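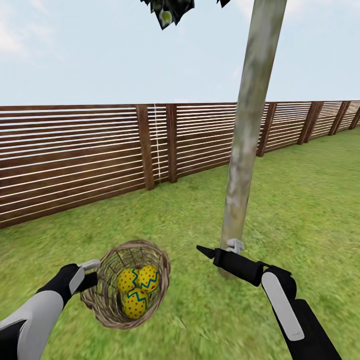
*Eluned Wynne*

Progress to the end of May, for the Heltix schools fund.

The egg hunt task now runs in the simulator. The left arm holds the wicker basket by its rim and the yellow eggs sit in it. The students are pleased. I am less so, and would ask you not to read too much into a tidy garden.

The club logged 106 attempts this term and 18 finished without someone resetting the arms. Sumatance, our planning script, gets the credit in the students' write-up. I suspect the gentler start positions did more, and I have asked them to run it again without those.

Spending stands at £1341, mostly the workstation. The Jutham regional round wants a real basket on a real lawn, and we have tested neither. I don't think we should enter yet. Five students disagree and have put their case in writing, attached.

Still owed to you: the Kettani safety form.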